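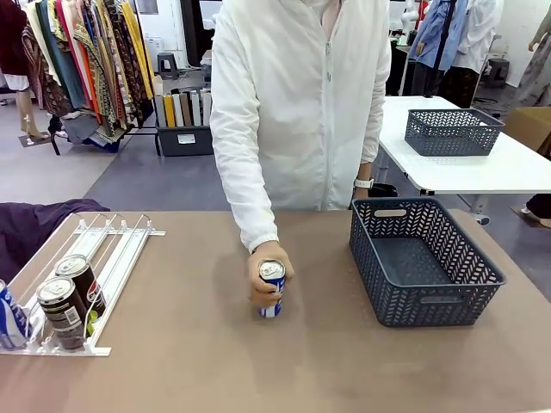

Ranger les canettes : galerie d'un essai dont je n'attendais pas grand-chose

On m'a vanté ces distributeurs de canettes pendant des mois. Gain de place, accès facile, plus rien qui roule au fond du placard : la promesse est toujours la même, et je la trouve toujours suspecte. Keisha Kasprzak, qui tient la rubrique rangement avec moi, y croit davantage. Nous avons donc sorti le matériel sur la grande table, un distributeur blanc à rails d'un côté, un panier gris ardoise de l'autre, et quelques canettes.

Bleu et blanc, brun foncé
Une canette bleue et blanche tenue debout, sa pareille déjà couchée dans le rack, deux brunes dans le couloir voisin. Trier par couleur, c'est joli. Reste à voir qui s'y tiendra encore en décembre.

Les rails
L'avant est plus bas que l'arrière, et c'est tout le principe : on prend devant, le reste est censé suivre. « Censé », j'insiste. Le modèle Cirska que j'avais avant coinçait une fois sur deux, et je n'ai pas oublié les 36 euros.

Le panier
Vide, avec ses parois ajourées à chevrons et une poignée découpée à chaque bout. Il n'a rien d'ingénieux. On le tire, on prend, on le repousse. Je continue de penser que c'est lui qui devrait gagner.

La table
Plateau brun taupe, mat, qui garde quelques traces. Sur une surface pareille, n'importe quel rangement a l'air convaincant. Mon placard fait 36 cm de profondeur, et là, c'est une autre affaire.

Keisha garde le distributeur chez elle, moi le panier. Si vous avez un Biltstead ou un Grønli en service depuis plus de 10 mois, écrivez-nous, surtout s'il vous agace.

Mis en ligne le 4 juin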